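Workshop notebook – Billar room, table 1
September 2023

Picking up the table sort again. The July pages were mostly about shelving, so this entry is only about the white table, the tray and the two baskets, plus a few notes on the props for the Madigan set.

The rule we settled on last time was that food goes on the tray and everything else goes in a basket. It reads fine on paper. Once the props are on the table it gets muddy, because half of what we own is neither food nor clearly anything else. A peeler is a kitchen thing, but it isn't food. The small glass pieces could be tableware or storage. I want the rule written down properly before anybody sets up table 2 from it.

Started with the layout. Baskets go to the back against the wall panels, dark one on the left, orange one on the right, with a gap between them wide enough to get a hand down either side. Tray goes in front, long side facing whoever is working. I tried the baskets touching and didn't like it. The rims flare a little, the orange one more, and small items end up balanced where the two meet. 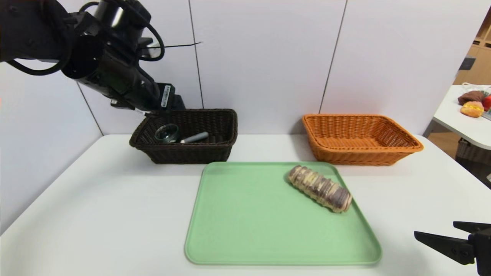 The dark basket is the one that fills first whatever I do. I think it is simply nearer to hand from the left, and people drop things into the nearest basket. The weave is also a nuisance with anything thin. Pens go in at an angle and stay at an angle, and the next thing has to sit on top of them. If the baskets stay in the set I would like a liner in the dark one. A piece of felt cut to the bottom would do. Soston sells it by the roll and we still have an offcut somewhere, though it was not in the drawer where the label says it is.

Bread prop: the striped loaf is the longest food item we have and it decides how the tray gets used. Put it straight across and it takes the whole middle. Put it at an angle toward the right and there is a decent patch left over for two or three small things. I wrote "loaf on the slant, right half" on the card. The plain rolls are easier and can go anywhere.

Then the tray itself. Washed it at the start with dish soap and a soft cloth, rinsed, dried with a paper towel. Do not use the green side of the scrubbing sponge on it. The floor of the tray is matte and scratches show up shiny. The old tray went that way and we ended up throwing it out.

After drying I went over it once more, because lint and crumbs are easy to miss on that pale green. The rim is worse than the floor. Stuff collects in the inside corner where the floor turns up, and a cloth rides over it. A damp cotton swab run around the inside gets it. 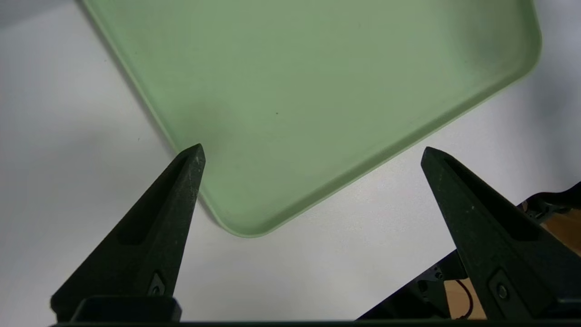
Tray, corner end. Small dark speck on the floor near the middle.

Note for the checklist: look at the tray from low down as well as from above. From straight overhead the floor looks even and you miss things. Added a line for it between "dry" and "place."

Inventory, while I had the prop box out. The Grustix sheet has 2,487 lines in it now and a good part of those are duplicates from when two lists were merged. Search for "bowl" and you get the same bowl under several names. I am not going to clean the whole sheet, but I fixed the lines for this table. One name per object, color first, then the thing: "green tray," "dark basket," "orange basket," "striped loaf," "white peeler," "small glass bowl." No brand names and no nicknames. Anyone adding a prop should follow the same pattern or leave it for me.

The box itself is over the limit. It is meant to hold 40 pieces so that one person can carry it and the lid still closes. The lid does not close. I pulled 7 items that have not been used since July and moved them to the spares shelf with a tag. If you need one, take it and cross it off the tag.

Kitchen mix next: peeler, glass bowl and loaf together on the tray. This is the arrangement that breaks the food-only rule, and I think it is a good one all the same. It looks like something a person would leave on a counter halfway through making lunch. So the rule needs a second version.
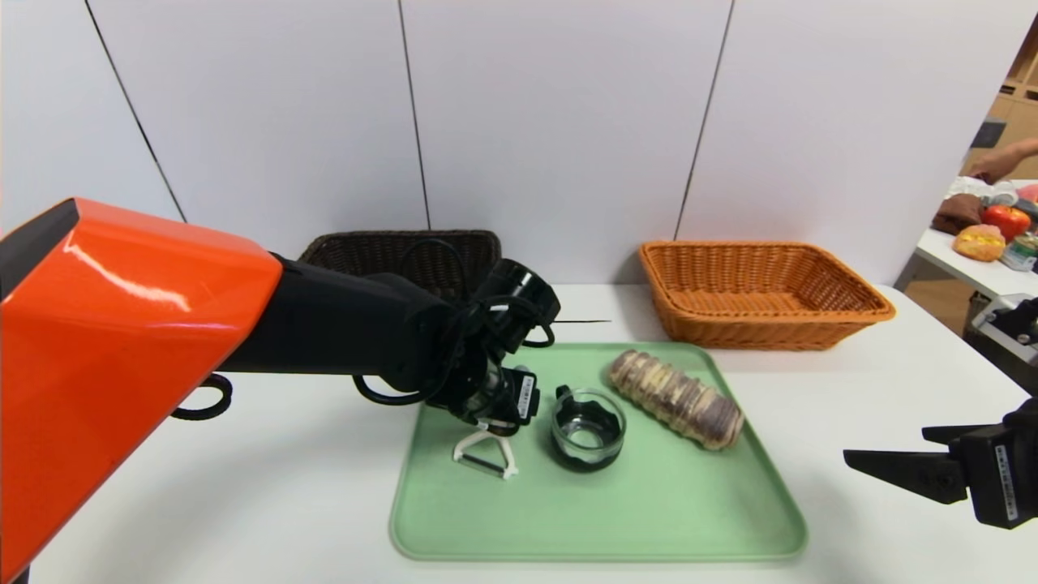 What I wrote on the card: version 1, food on the tray, all else in baskets. Version 2, anything you would use while preparing food may go on the tray with it, and the baskets take what is left. Pens, tape and cloths never go on the tray in either version. The peeler lies flat and gets a place of its own, clear of the glass. I would also keep the bowl away from the rim, where it is easy to catch with a sleeve.

The side table is the staging table and should hold only what is coming next. It tends to turn into a parking spot. Cloths, a pepper, a can, the toy sandwich, all waiting for a turn that may not come. Suggest we clear it back to the box at each changeover. It takes a minute or so and saves hunting for things later.

Last job was the tabletop. Wipe toward yourself in straight passes, overlap them, turn the cloth over at the halfway point. The finish is matte and circles leave haze. Spray the cloth, never the table, or it runs back under the baskets and gets into the weave. Let it air dry before anything goes back down. 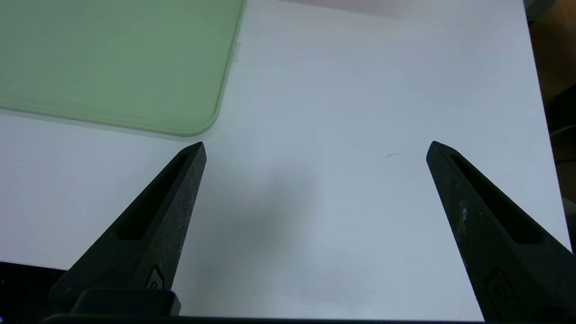

White tabletop, bare stretch.

Still open:
Felt offcut – find it or order more.
Liner for the dark basket, cut to the bottom only, not up the sides.
Second card for version 2, same size as the first, taped to the wall panel at eye height.
Spares shelf tag needs a proper string.
Ask whether table 2 gets its own tray or shares this one. I would rather it had its own.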